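Can machines do the chores yet? (home and workshop)
General Chat > Robots and Automation
Page 1 of 1

shedlight_42
Posted 7:12 pm
Okay, I want a proper natter about this. I've been following home robots since I was a kid with a kit arm that could barely lift a biscuit, and I reckon we're finally getting somewhere! Not the dancing and backflips, I mean boring stuff. Folding tea towels, emptying the dishwasher, putting the tools away at the end of the day.

So what's your honest score for where things are at right now? Home or shop floor, I don't mind. I'll go first and say the shop floor is an 8 if the job never changes and a 3 if it does. Home is a 3 and I'm thrilled with a 3.

mrs_quoll
Posted 7:31 pm
Does a robot vacuum count? Ours does under the beds and I love it to bits. It also ate a phone cord in July and dragged a lamp off the side table, so I'd say it can do a chore the way my youngest can do a chore. You have to tidy up first.

benchdog
Posted 7:40 pm
Wet blanket here. I've worked in a joinery shop for 18 years. We have a Trilten panel handler that picks a sheet, turns it, feeds it. Beautiful machine. Never sick, never sulks. But it knows one thing. Leave an offcut lying where the sheet should be and it'll stop dead and flash a light at you until a human walks over. People see that on a tour and go home thinking it could load their dishwasher. It could not find your dishwasher.

shedlight_42
Posted 7:48 pm
benchdog that's fair for your panel handler, but it's old school, isn't it? It's following a path. The newer arms look at what's in front of them and have a go. Different animal altogether.

benchdog
Posted 7:55 pm
"Have a go" is what the apprentice does. I'd want it to get there.

tinplate
Posted 8:20 pm
I help out on the Plokach project (small group, two arms, lots of coffee) so I'm biased, but let me stick up for having a go. We do tabletop chores. Wiping, sorting, opening and shutting containers, picking things up off a bench. Cups were the first thing we got happy with. Then cutlery, which was horrible for ages because a spoon lying flat on a bench is nearly impossible to get a finger under, and now it's decent.

What surprised me most is how much of a chore is deciding. Where does this go? Is that rubbish or is it somebody's? Should I shift the thing on top first? You do all of that while thinking about dinner.

mrs_quoll
Posted 8:26 pm
"Is that rubbish or is it somebody's" is my whole weekend.

kettle_on
Posted 8:41 pm
Question from someone who knows nothing. Why are clothes so hard? I keep seeing folding videos and they look good to me, if a bit slow.

tinplate
Posted 8:52 pm
Slow is most of it! And check whether the video starts with the shirt already laid out neatly. Going from a heap in a basket to one flat shirt is the hard half. Cloth never lands the same way twice, so you can't just remember where the sleeve was. Same goes for plastic bags, cables, dog leads, anything floppy.

benchdog
Posted 9:03 pm
And how many times out of ten does it manage from the heap?

tinplate
Posted 9:10 pm
We don't do laundry, so I'd be guessing and I'd rather not. A mate of mine has seen the Ardeleanu folding rig and came back grinning. That's all I've got.

northshore_nan
Posted 9:34 pm
I'd like to put in a word for people like me. I have arthritis in both hands. I don't care if it takes all afternoon to put the dishes away, I've got all afternoon. Everyone judges these things on speed because they're picturing a factory. If it's safe and quiet and doesn't break my good bowls, it can potter along at whatever pace it likes.

shedlight_42
Posted 9:39 pm
YES. Best post in the thread. I put the dishwasher on and go to bed, why would I care if something takes until morning to unload it?

benchdog
Posted 9:47 pm
Fair point from nan and I'll give her that one. On the floor, though, slow is money. If I can clear a bench in five minutes and the arm takes an hour, the boss isn't buying the arm.

tinplate
Posted 10:05 pm
Righto, since tools came up in the first post, let me tell you about toolboxes, because I think they're the best test going and I could talk about them all night. A toolbox looks like an easy one. It's a box, things go in it.
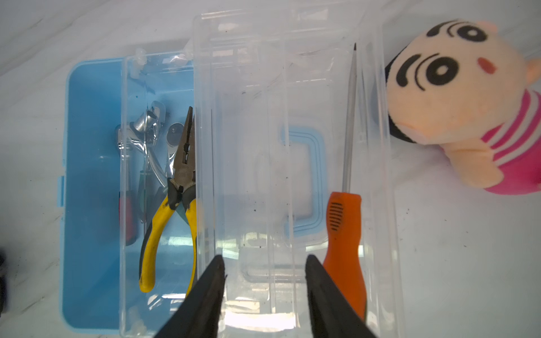
The trouble is that everything in a toolbox touches everything else. Pliers are the worst. The handles splay, the heads hook together, and you grab one pair and get another half a pair coming along for the ride. If there's a plastic bag wrapped around the heads as well, you've got floppy and rigid in one lump. Then there are clear trays, which I have a real grudge against. You and I see a see-through tray and know straight off there's a surface there. A camera looks right through it to the handle underneath and may well decide the handle is there for the taking. Scratches and dust help a bit, funnily enough, they give it something to look at. A clean one is murder.

A single screwdriver lying by itself, on the other hand, is a lovely thing. Long, stiff, fat handle, nice bright colour if you're lucky. I'd put one of those in front of a sceptic any day.

benchdog
Posted 10:14 pm
Now you're talking my language. Though I'd point out you've just spent two paragraphs telling me why it can't do a toolbox.

tinplate
Posted 10:19 pm
I've told you why it's hard! It wasn't long ago we wouldn't have bothered trying. These days it's worth trying, and to me that's massive. I'd give toolboxes a 4.

kettle_on
Posted 10:27 pm
I had no idea see-through things were a problem. Going to look at my lunch containers with new respect.

mrs_quoll
Posted 10:30 pm
Could you not just buy a coloured tray?

tinplate
Posted 10:36 pm
You could, and a workshop probably would. But if the idea is a machine that comes to your house, it has to cope with the tray you've got. Otherwise we're back to you tidying up for the vacuum.

fomer_fan
Posted 10:51 pm
Disagree a bit there. I run a little Fomer arm in the garage for sorting screws and washers and I changed heaps of things to suit it. Matte bins, better lights, nothing shiny on the mat. Took me roughly a weekend. We rearranged our kitchens for fridges and dishwashers, didn't we? I'm happy to meet it halfway if it sorts my screws, and it does, and I still stand there watching it with a cuppa like it's the telly.

benchdog
Posted 10:58 pm
That I agree with. Set the job up right and the machine shines. That's been my whole argument.

northshore_nan
Posted 11:06 pm
I'm not changing my bowls.

shedlight_42
Posted 11:15 pm
Ha! Nan keeps her bowls. So we've got shop floor high if it's set up for the machine, home low but climbing, and toolboxes a 4. I'd still love to hear from anybody who's had an arm going in a real kitchen for more than a demo. And fomer_fan, which lights did you go with? Mine throw a terrible glare off the bench.

fomer_fan
Posted 11:22 pm
Cheap LED strips with baking paper taped over them. Keep them off to the side, not overhead. I'll dig out the measurements tomorrow.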